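Wood grain

Wood grain is the pattern made by the fibers in a piece of wood, and it is one of the most wonderful things a tree leaves behind! No two boards match. Straight grain splits cleanly, while wavy or curly grain can shimmer as the light moves over it.

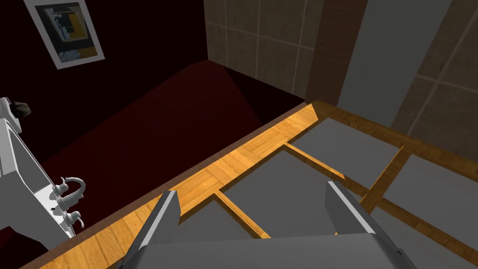 Grain also guides the hand plane. Cutting against it tears the fibers, so woodworkers turn the board and try again. End grain, the face of a crosscut, soaks up far more stain.

See also: Knot, Parquetry, Veneer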